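4.3 Shelf restocking with mixed small goods

The third task was chosen after our visits to the shop of Peltonen, where the staff spend a large part of each morning putting small products back on the counter display. For a person this work is easy and rather boring. For a machine it is still difficult, and we wanted to know which part of it is difficult.

The task has two parts. First, the system must find a free place on the display for the next product. Second, it must put the product there without moving the neighbors. We ran 292 trials with the Hesen controller, using the same settings as in Section 4.1. A trial was counted as successful when the product stood or lay on the correct tier and no other product had fallen. With this rule, 69 percent of the trials were successful. When we repeated the test with boxes only, the result was better, but we do not want to give it too much weight, as real shops do not sell only boxes.

Most failures belong to two groups. The larger group comes from the display itself. The depth sensor often gives no value, or a wrong value, on clear plastic, and the planner then believes that the tier is lower than it is. The product is pushed into the edge of the step. In 53 trials this was the only cause we could find. The second group comes from round bottles, which can roll or turn after the fingers open. The method of Zedanell handles this with a slower release, and we tested the same idea, but the time for one product became too long for a shop.
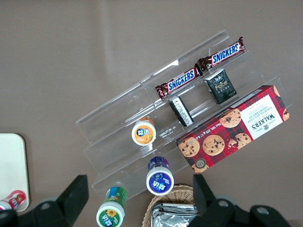

Siiri Keskinen, doctoral researcher, Palivton

Figure 6. Counter goods on a clear tiered stand, from the wrist camera. Light is reflected along the upper edge and on the folds between the steps.

Figure 6 shows why a single gripping strategy is not enough. The two Snickers bars have soft, crinkled wrappers, while the Walkers shortbread box is long and has flat sides. The bottles have wide caps, and the purple-blue one leans. The planner must treat each of these differently, and at present the choice between strategies is made by a simple table which we wrote by hand.

Our answer to the question of the title is therefore only partly positive. Under supervision, the system can already help with boxed goods. It cannot yet be left alone with a mixed display, and a worker must still correct the fallen bottles. In the next section we examine how much of this correction time can be saved by a better model of transparent surfaces.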